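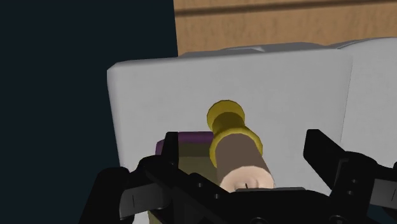 Family life: children, bedtime and worry at night

Published 2023-03-13

The Suldale Family Centre runs an evening advice service for parents whose children have difficulty settling at night. The service is open to families with children between three and eleven, and most of those who use it are referred by a school or health visitor. We spoke to the centre's lead family adviser about what parents ask, and what the service is able to offer them.

The most common concern, she said, is the child who is cheerful all day and fearful once the light goes off. "Parents often tell us that nothing has happened. There has been no upset at school and no change at home. The child simply has time to think, and bedtime is the first quiet moment of the day."

Last year the service took 325 enquiries. The busiest month was August, when routines had slipped and the new school year was near. The adviser said that families should not wait for September before bringing bedtimes forward. "We suggest moving by small steps over 18 days or so. A child who has been going up at ten will not sleep at half past seven because a calendar says that term has begun."

The centre asks parents to keep a short written record before their first appointment, noting when the child went to bed, how many times he or she called out, and what was said in reply. Some parents find the last part uncomfortable. "They write down that they were cross," the adviser said. "We would much sooner read that than a tidy version. Everyone is cross at eleven o'clock at night."

Asked whether parents should forbid frightening stories and films, she was cautious. Many children enjoy being a little scared, and a complete ban tends to make the subject more interesting. The centre's usual advice is to keep such material to the daytime and to let the child stop whenever he or she wishes - including halfway through, and including when older brothers and sisters want to carry on.

Brothers and sisters who share a room are a subject in themselves. Where one child is wakeful, the other is often expected to put up with it. The service now offers a joint appointment, in which both children are asked what would help. Answers have ranged from a later bedtime for the elder to a curtain between the beds.

The service is paid for by a grant of 3,000 pounds a year from the Nikzad Fund, together with a room provided free of charge by the Gromari Housing Association. A parents' group also meets at the Zimov Road library, where places are limited to 8 at each session. The adviser would like to add a second group for parents who work in the evenings, although no date has been set.

She was asked what she would say to a parent who had tried everything. "I would ask how long each thing was tried for," she said. "Very often it is two nights. We ask people to choose one change and keep to it for a fortnight, and to ring us in the middle if it is going badly."

Appointments may be requested by telephone or at the front desk. No charge is made, and a referral is not required.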